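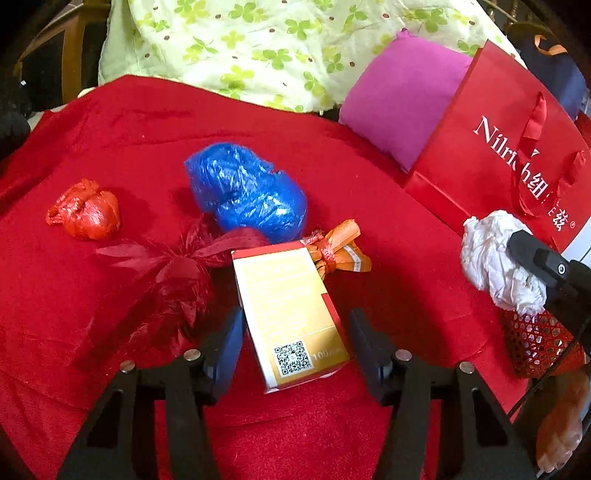 *Gripper open around a small box, with the bagged bits and pieces behind it on the red cloth.*

## Looking after the gripper

I love this little job! Ten minutes on a Saturday with a cuppa and the fingers feel brand new.

- **Pads first.** Wipe both with a damp microfibre cloth, then leave them to air dry. Skip the metho, it makes ours go shiny and they lose their grip.
- **Screws next.** Snug up the silver ones on the joints by hand, left finger and then right. Stop as soon as they bite, as the plastic cracks before the screw does (ask Fraser Kerr!).
- **Fluff.** Velvety cloth sheds like mad. A dry toothbrush through the cut-outs gets nearly all of it.
- **Squeeze test.** Open and close it slowly on a small cardboard box. If one pad lands early, back off that joint a quarter turn and try again.

We swap the pads at 2000 grabs, and the last pair made it to almost that. Spares are in the Furero tin, drawer 31.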